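Small Hardware Storage at the Beltgate Workshop

Members using the Beltgate workshop are asked to note a change in the way small hardware is stored. From September, hex keys, cap screws and brackets will be kept in lidded plastic containers on the shelves beside the main bench. The open trays will be withdrawn.
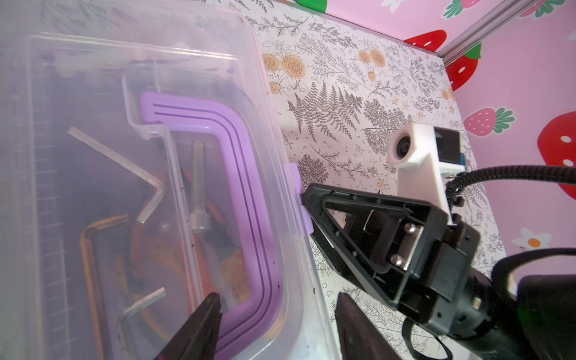

Containers should be closed before they are returned to the shelf, and each hex key should go back into the container from which it was taken. A member may sign out up to 2 containers at a time. Glenys Hollis has prepared a list of all 21 containers, which is posted inside the workshop door. Missing items should be reported to Neville Pilkington.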